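Chapter 3
Working Beside the Machine

What this chapter covers
How a job changes when part of it is handed to a robot
Why gripping is harder than it looks
Who decides what the machine should do next

Ask people what a robot takes over at work and most will say the lifting. At Botine, a packing firm in Munditz that handles 600 mixed orders on a busy shift, the first thing to go was the reaching: the small stretch of the arm towards a shelf, over and over, until the shoulder aches. Reaching and gripping sound like nothing at all, and yet they are a wonderful place to begin, for every hand on earth does them without a thought and every machine has to be taught.

Soft things are a good early test. A foam ball gives way when it is squeezed, so the fingers must close far enough to hold it and then stop. 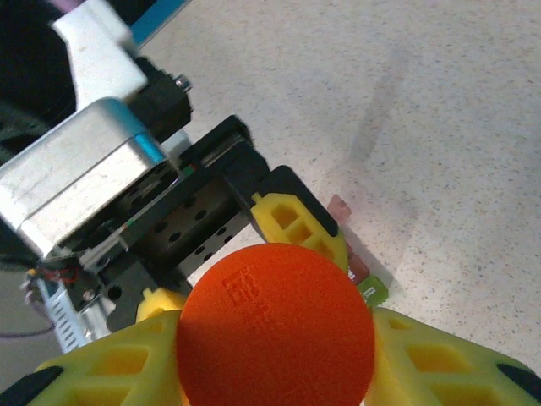
Filali sees it differently and told us that the gripping was never the worry on the floor; what people wanted to know was who would be blamed when an order went out wrong. It is a fair point, and we shall come back to it in Section 3.2. When a packer makes a mistake, there is someone to talk to. When a packer and a machine share a task, the talk has to be planned for — who checks, who may press stop, who writes it down.

Before the change, a packer at Botine picked, wrapped and labelled. Now many of them spend part of the shift choosing which goods the robot should try, setting them out and noting where a grip slips. The new work is lighter on the back and heavier on the eyes. Some love it. Others miss the rhythm of the old bench, and a good employer listens to both.
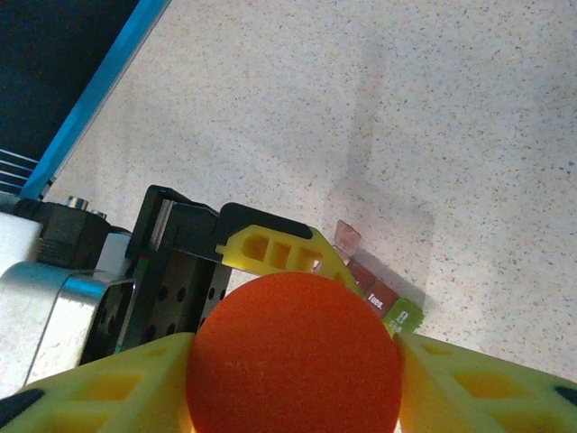 Munditz, October

The night team has asked for its own training hours, and has got them. Until this month all the teaching took place on the day shift, so the people who worked with the robot at three in the morning were the ones who knew it least. They had learnt its habits anyway! One page of their notebook lists 122 slips, sorted by the shape of the object, and the engineers at Zendura have since rebuilt their test plan around it.

Notice what happened there. Knowledge that used to sit in people's hands was put on paper, and it turned out to be worth a great deal. Whether it should also be worth something in their pay is a question you will meet again at the end of the chapter.

Shape matters as much as softness. A wide jar with a screw-on lid offers several places to take hold, and they don't all serve the same purpose. A grip on the lid may do for turning it

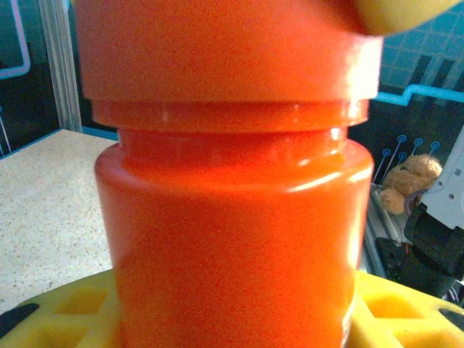
but carrying a full jar across a bench is another matter, and a packer will slide a palm under the base without being told. Try to write that down as a rule. How full is full? How fast is too fast? Work through Activity 3.1 with a partner before you read on, and keep your list of rules, as you will need it in Section 3.4.

Activity 3.1
Choose a task you could do 100 times in a day. Write out each step for someone who has never seen it done, then swap lists and follow your partner's to the letter. Mark every place where you had to guess.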